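Kunlow Facilities Help Desk
Ticket 2675: Low hot water flow and repeated heater shutdown, Patar Building, second floor

Status: Closed
Priority: Normal
Category: Plumbing and water heating
Equipment: Cendard wall-mounted water heater, model 2000

Summary of report
The tenant reported that the hot water in the second floor work area had become weak over several weeks and that the heater was shutting itself off during use. Cold water flow at the same faucets was normal. The heater display showed a flow fault after each shutdown. The fault cleared when the unit was turned off and on, and returned within the same day.

Location details
The affected supply line serves the break room sink, the utility sink and the restroom on the east side. The shutoff valves are behind the access panel in the hallway. Surfaces in the work area have a polished stone finish with gray and gold veining, and technicians are asked to lay down a cloth before placing tools or fittings on them. Acid-based descaling products must not be set down on or carried open across any stone surface.
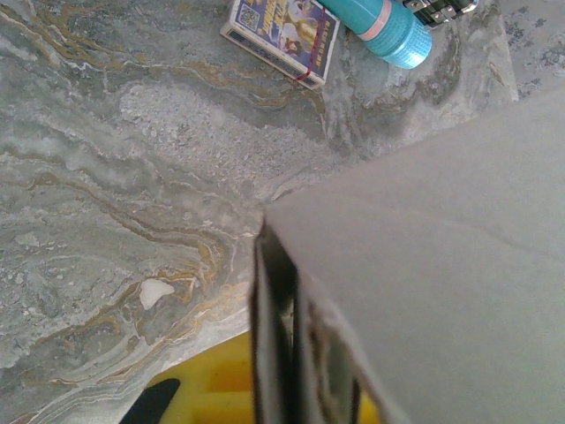 Troubleshooting steps taken

1. Confirmed that the building main was fully open. Pressure at the hallway gauge was within the normal range.

2. Removed and rinsed the aerators at both sinks. A small amount of grit was found in each. Hot water flow did not change.

3. Checked the hot side shutoff valve under the break room sink. The valve was found partly closed and was opened fully. Flow improved at that sink only.

4. Closed the cold supply to the heater, relieved the pressure and removed the inlet filter screen. The screen was heavily coated with scale. It was soaked, brushed and refitted with a new washer.

5. Restarted the heater. Flow returned to normal at the utility sink. The flow fault came back after the second draw.

6. Referred the ticket to Samarakoon Mechanical for service of the flow sensor.

Access to the second floor
Contractors must sign in at the front desk and wear a badge at all times. The room with the lavender floral wallpaper is on the same supply line, and its occupants are to be told before the water is turned off. Equipment in that room is not to be moved or unplugged. 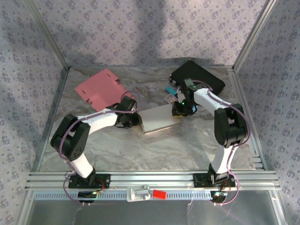 This page was last modified on 17 April 2022.

Contractor findings
The flow sensor was scaled and its rotor was sticking. The sensor was replaced and the heat exchanger was flushed with the descaling solution approved by the manufacturer. The unit was then run at full draw with both sinks open. No fault was recorded.

Resolution
The heater was returned to service and the tenant confirmed normal operation. The inlet screen will be cleaned at each scheduled service, with the next visit set for December. Any return of the flow fault should be reported under a new ticket that refers to this one.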